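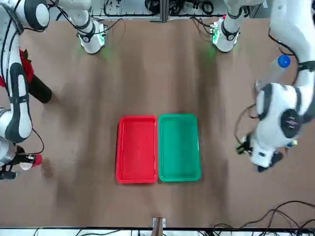
How to Trim and Arrange Grocery Store Roses Without Wrecking Your Table

I buy roses all winter. They're cheap at the Merkik near my place, they come wrapped in that crackly sleeve with a rubber band cutting into the stems, and for years I would stick them in a vase exactly as they came and be annoyed when they drooped two days later. Then I'd try to do it properly, and end up with leaves stuck to my socks and thorns in the dish sponge.

So this is my tray method. It's very low-tech! Two shallow plastic trays, one red and one green, a paper cup, a vase and a pair of clippers. If you've got a table and half an hour you can do this, and the cleanup takes no time.

What you'll need

A bunch of roses (red is what I usually get, but whatever's fresh)
A vase, heavier than you think
Two shallow trays with raised rims
A paper cup
Sharp clippers or a good knife
A dish towel
Flower food, if your bunch came with a packet

The trays don't have to match mine. I like plastic with a lip on it so nothing rolls off, and I like two different colors because I'm forgetful and I'll mix them up otherwise. Green is for stems I'm keeping. Red is for everything going in the compost. A friend of mine does it the other way around and says mine makes no sense, and you know what, do it whichever way sticks in your head. Baking sheets work too. So do the lids of storage boxes.

Step 1. Clear the table and put the trays down first

Do this before you unwrap anything. I set the trays side by side in the middle, long edges touching, so I can sweep a handful of leaves sideways without leaving a trail. If you're left-handed you may want to swap them. Leave yourself bare table in front for cutting, and put the dish towel within reach.

My brown table is a streaky old thing and I don't worry about it too much, but if yours has a nice finish, lay some newspaper down. Rose stems drip a surprising amount, and the water that's been sitting in the sleeve is not something you want soaking in.

Step 2. Wash the vase

Yes, even if it looks clean. Especially if it's a dark one, where you can't see the ring! Hot water, dish soap, a bottle brush, and a good rinse. If there's crust at the bottom, throw in a spoonful of uncooked rice with some soapy water and swirl it like you're panning for gold.

I use a straight-sided dark vase, almost black. Red roses look fantastic against it and you never have to look at the stems. A clear one is pretty on day one and less pretty by day four.

Fill it halfway with cool water. Only halfway, because you'll be moving it.

Step 3. Unwrap and sort

Cut the sleeve off instead of pulling the roses out through the top. Snip the rubber band too. Lay them all in the green tray with the heads hanging a little over the rim so the petals don't get squashed.

Now look at each one. The outer petals are often bruised or a bit papery, and florists call those guard petals. Peel off one or two with a gentle sideways tug from the base. Don't get carried away, I once undressed a whole bunch of Jaltitz roses down to sad little knobs while I was on the phone with my sister.

Give each head a light squeeze right above the green part. Firm is good. If it's squishy, that rose is on its way out and I'd put it in the front, where you'll see it today and can pull it tomorrow.

Step 4. Strip the leaves

Anything that would sit under water has to go. Hold the stem up against the vase, see where the rim lands, and take off everything below that. I leave the leaves higher up because they fill the gaps between blooms and save me from buying filler.

Use the towel for this. Fold it over, pinch the stem gently and pull down. Leaves and a fair number of thorns come off together, straight into the red tray. Don't scrape hard enough to peel the bark, though. The stem drinks better if you leave its skin alone.

Step 5. Cut

Cut one stem at a time, on a slant, and get it in water right away. You want to take off at least the last inch. I also vary the lengths a little as I go. If they're all the same height you get a flat-topped bouquet like a hedge, and the ones at the back disappear.

Start long. You can always take more off, and I have never yet managed to glue any back on.

Step 6. Build it up

I do the arranging with the vase on the table, trays pushed to the far side, and I turn the vase as I go.

Put the biggest, most open rose front and center. Then one high, for the top. Then a couple off to one side, a bit apart in height. Then let one hang low over the edge on the opposite side. That low one makes the whole bunch look like it came out of a garden! Everything else goes wherever there's a hole, and if a leaf is blocking a bloom, turn the stem before you reach for the clippers.

Lean the stems against each other so they cross inside the vase. Once three or four are crossed they hold the others up. If yours still flop open, your vase mouth is too wide, and a grid of clear tape across the top will sort it out.

Step 7. The paper cup

People skip this one and I think it's the best part. Keep a paper cup standing on the table next to the vase while you work. I use it for topping up. A full pitcher over a packed bouquet goes everywhere, but you can pinch a paper cup into a spout and slide it in between the leaves. It's also where I mix the flower food: packet in the cup, a splash of warm water, stir with a stem end from the compost tray, pour it in.

Mine are the plain red party kind from a sleeve of 70 that I bought for a birthday and will apparently own until I die.
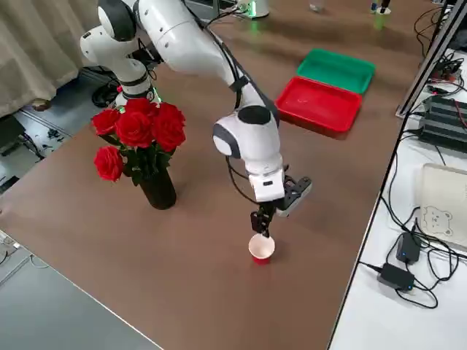 Anitha Chacko left a comment on my old version of this page asking whether the cup couldn't hold the short ones too, the roses that snap off near the head. She does hers that way and sets them on the bathroom shelf, says they last her most of a week, and adds that a coin or two in the bottom keeps the cup from tipping.

I've tried it since and I'm a fan. Cut the short stem down until the bloom rests right on the rim, fill the cup a third of the way, and change the water every day, as there's so little of it. A paper cup will get soft eventually, so put a saucer under it if it's going on anything you care about. I use pebbles in place of coins.

Step 8. Clean up

Carry the red tray to the compost and tip it. Rinse both trays, wipe the table, and check the floor for thorns before anyone walks through barefoot. Run the clippers under hot water and dry them, or they'll rust at the hinge like my last pair of Kincaids did.

Keeping them going

Top up the water every morning. Every second day, dump it all out, rinse the vase and take another sliver off each stem. It sounds fussy but you can lift the whole bunch out in one fist, snip across the sink, and drop it back in.

Keep them away from the radiator and away from the fruit bowl. Ripe bananas are terrible for roses. If you have a cool hallway, put them there overnight.

A droopy head on a rose that's still fresh usually means an air bubble in the stem. Recut it, wrap the head loosely in paper so it stands straight, and put it up to its neck in lukewarm water for an hour. It works for me more often than it doesn't.

A few things I get asked

Can you do this with tulips? Yes, but use cold water and less of it, and they'll keep growing and lean wherever they like.

Do the trays need to be food safe? Not for this. If you borrow them from the kitchen, though, wash them well before they go back, since store roses have often been sprayed.

How many roses is enough? For a vase with a narrow mouth, six is plenty. Twelve looks lush but you'll be cutting stems very short to make them fit, and I'd sooner split them into two vases and have one for the bedroom.

I'm planning to redo this page in May when the peonies come in, which need a wider vase and a lot more patience with ants.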